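Flandevetti's little desktop arm goes on sale in September, and I've had a go on one already! The kit costs £579 and comes from the firm's workshop in Pirnham, where Itziar Cabello and a very small team have been putting the first batch together.

I'm no engineer (I still get my partner to wire plugs), so I was a bit nervous, but Itziar talked me through it over two mugs of tea and it was all quite friendly. You bolt the joints together, plug it in, then teach it a job by moving it through the steps on screen. Mine was picking small things out of a box, a fiddlier business than you'd think.

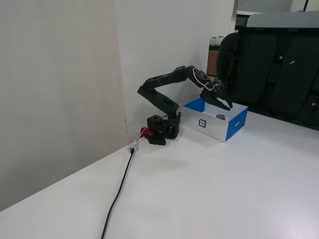 The arm over the box, gripper open. August 27, 2024

My one moan is the manual, which runs to 16 pages and skips over the wrist completely. Itziar says a longer one is being written. I'd also have liked a longer power cable, as my sockets at home are all in silly places.

Still, I came away wanting one, and my desk is hardly big enough for my lunch. Lopes in Herumbridge will be stocking the kit too, if you'd rather see it before you buy, and they tell me they'll have two set up by the till for people to play with.

Contact us | © 2024 Herumbridge local news | Back to top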